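Category: Play Spaces > Equipment Checks > Pretend Kitchen

Flurnimwood Children's Centre
Pretend kitchen and play food: inspection checklist with comments
Period covered: November

1. Storage and access
Satisfactory. Walkways on both sides are clear. Shelf labels have been replaced.

2. Small parts
Items that fit inside the test cylinder must be withdrawn from the under-threes room. Two button mushrooms from the Pama set were withdrawn on this basis.

3. Plates and bowls
Check rims for chips and cracks. Run a gloved finger around the full edge. No sharp edges found. Wash before return to the shelf.

4. Woven basket
Check the rim and coils for broken strands. Acceptable. Do not soak; wipe with a damp cloth and air-dry.

5. Play food, tray and work surface
Check food pieces for split seams, peeling colour and loose leaves. Check the surface for scratches that may hold dirt. Comment: the surface has a thin pale scratch and scuff marks on one side. Monitor at the next inspection.
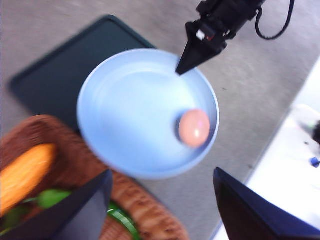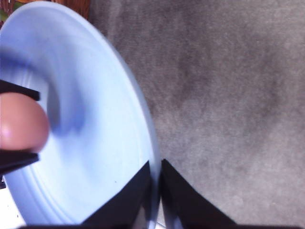 Small dark speck on the blue plate noted; plate to be washed and rechecked.
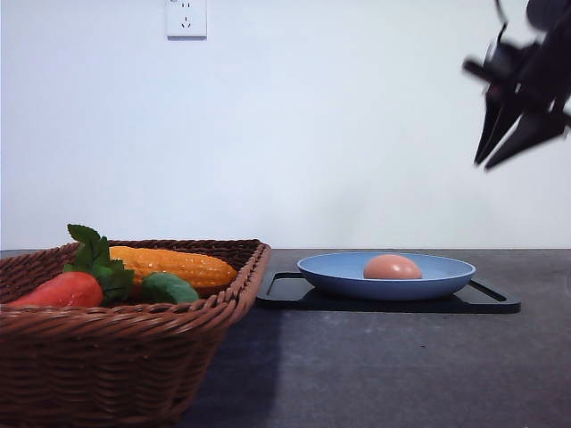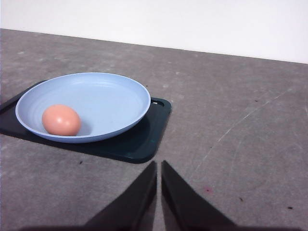 6. Cleaning products
Eron neutral cleaner, 500 mL bottle, stored in the locked cupboard. Label legible. Bottle to be replaced when the contents fall below the marked line.

7. Follow-up
Order replacement food pieces from Stamatopoulos, catalogue page 13. Retain this checklist in the equipment binder for 2 years.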